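Lallis Opens Its First Walk-In Window Room in Asdale, With Help for Renters and First-Time Decorators

ASDALE - Lallis, the family-run maker of curtains, shades and window hardware, will open a walk-in Window Room on the ground floor of its Asdale workshop this February. Visitors can handle fabrics, try out shades on full-size windows and go home with samples, all without an appointment and without anybody following them about with a clipboard.

The room has been a long time coming. For years, people who wanted curtains from Lallis ordered a mailed envelope of swatches, spread them out on the kitchen table and did their best to imagine how a scrap of linen the size of a playing card would look at nine feet long. Plenty of them guessed well. Plenty of others called the workshop a month later, a little embarrassed, to say that the oatmeal they had picked looked pink once the lamps were on, and could somebody please talk them through the choices again.

"I've had that phone call more times than I could tell you, and I always feel for the person on the other end," said Malsha Nanayakkara, who runs Lallis with her cousin. "Fabric changes so much with the light, and with what's on the wall beside it, and even with the floor! You want to hold up a good big piece, step back, have a think, maybe go and get a coffee and look at it again. So that's the kind of place we've tried to make."

The new room holds 119 fabrics, from open-weave sheers to heavy lined velvets, and every one of them hangs as a full-length panel. There are 7 windows built into the walls, each with its own adjustable lighting, so a shopper can see a panel by something close to morning sun and then again as it would look after supper. One window is set deep, in the manner of older houses, and another sits low and wide above a radiator, a spot that many customers say they have given up on altogether.

Renters have been given a corner of their own. It shows tension rods, adhesive brackets rated for lighter fabrics, and clip rings that let a ready-made panel hang from a rod that is already up. Jahangir Amarasinghe, who put the corner together, rented for most of his adult life and still keeps a box of curtains that he carried through four apartments.

"Moving with curtains is a real thing, and people don't plan for it," he said. "If you buy a panel a few inches too long and put in a loose hem with big stitches, you can let it down or take it up at the next place. We'll show anyone how to do that, and it's perfectly fine if they bought the curtains somewhere else - bring them in and we'll have a look."

Lallis will also use the opening to introduce Gridow, a new line of flat-fold fabric shades made to order in the same workshop. Gridow shades come in widths up to 108 inches and are cordless throughout. They can be mounted inside the window recess or on the wall above it, and the fabric comes away from the headrail for cleaning. The company expects most orders to be ready in about three weeks.

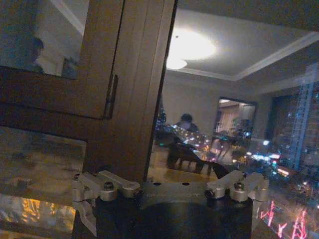 Lutfa Pramanik told the company that she had lived behind bedsheets for two winters before she was invited in to try the room ahead of the opening, and that what helped her most was seeing the same green cotton hung just below the ceiling and then again right at the top of the window. She had always put her rods low, she said, and she went home and moved one up that very evening with her brother holding the ladder. She did add that she would have liked more patterned sheers to choose from, and Lallis has since ordered several.

Short evening sessions will run through the first month, beginning at 7 p.m. and covering measuring, lining, hemming and the care of older curtains. Zbigniew Malinowski, the longest-serving cutter in the workshop, will lead the session on measuring and asks that people bring their own tape and, if they can manage it, a rough sketch of the window with any pipes, sills or handles marked on it. Sessions are free, though seats are limited and it is best to reserve by phone or at the front counter.

Parking is behind the building, and the entrance from the lot is step-free. Children are welcome, and there is a basket of remnants by the door for anyone who sews doll clothes, patches quilts or simply likes to have a bit of nice cloth in the house.

For interviews, fabric samples or a visit before opening day, please contact Kamrul Munshi at the Lallis press desk in Asdale.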